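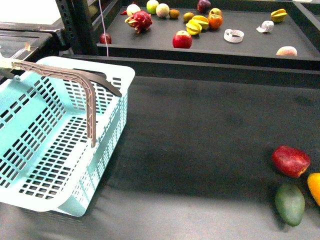
*Fruit station: basket on the lower table, stock on the tray behind.*

**Robot picking fruit orders: what happens to the picker's job?**

Posted by Senyo Korletey

I pick grocery orders at the Darnora store. We have an arm picking fruit from the upper tray into a plastic basket, and management wants it on regular shifts from April. Right now I do the fruit by hand and move between three other sections. For anyone who has already been through this — did you lose hours, or did the job change? Also, who gets blamed when a customer complains about a bruised peach?

**Korkor Quansah**

We started with one arm at Lencho two years ago. My hours stayed the same but the work is different. I used to walk most of the shift. Now I restock the tray, check each basket before it goes out and clear the arm when it stops, roughly 20 times a shift at the start and far less now.

Things to ask for in writing:

- who signs off on the basket
- whether a stop counts against your pick rate
- paid training time, including the stop button

On bruising, ours is logged under the station and no person's name goes on it. Get that settled before the first complaint. Apples have been easy for us. Star fruit and soft peaches still get picked by hand.

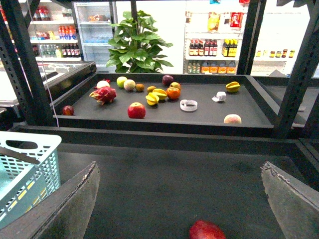
**plernance_nights**

Depends on your manager. Ours cut one evening shift and then put it back when the baskets piled up unchecked. I'd ask about evenings first.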